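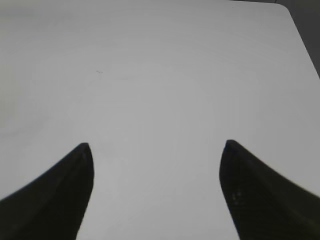 Korkor Kwofie wants to know why anyone should fret over a robot that stopped when it was told to, and she put the question under my last column in rather stronger words. Fair enough. The arm at Clullthorpe did stop. My complaint is with what it did for the 4 hours before that.

It was sorting parts into trays. At some point in the night shift the feeder jammed and the parts ceased to arrive. The arm carried on. It reached down, closed its fingers on nothing, lifted the nothing with great care, carried it across and set it in a tray. It did this 543 times and logged each one as a success, because the software took "fingers closed" to mean "part held". I have worked with people like that, but they at least looked tired by morning.

Then Liliana Gentile walked over to see why the trays were so light. She leaned in, as you would, and the arm came round for number 544. It missed her wrist. She hit the stop, and there's your happy ending, Korkor.

The report calls it "a grip confirmation anomaly". I call it a machine that couldn't tell a full hand from an empty one, working beside somebody who could. A white table and a pair of black fingers ought to be the easy case. If the thing can't notice there is nothing between its fingers, I don't much trust it to notice when there is a thumb.

The firm's answer was a warning sign and a training morning. A sensor that checks whether the gripper is holding anything was priced at £2,000 and put off until August — the sign, I gather, was cheaper. Staff have been told to keep clear while the arm is live, and also to clear jams promptly, and they may work out between themselves how to do both.

Aliki Stefanou, who runs nights there, has started switching it off at the wall whenever the feeder goes quiet. This is against procedure. She has been asked to put her reasons in writing, and she tells me she is on the second page.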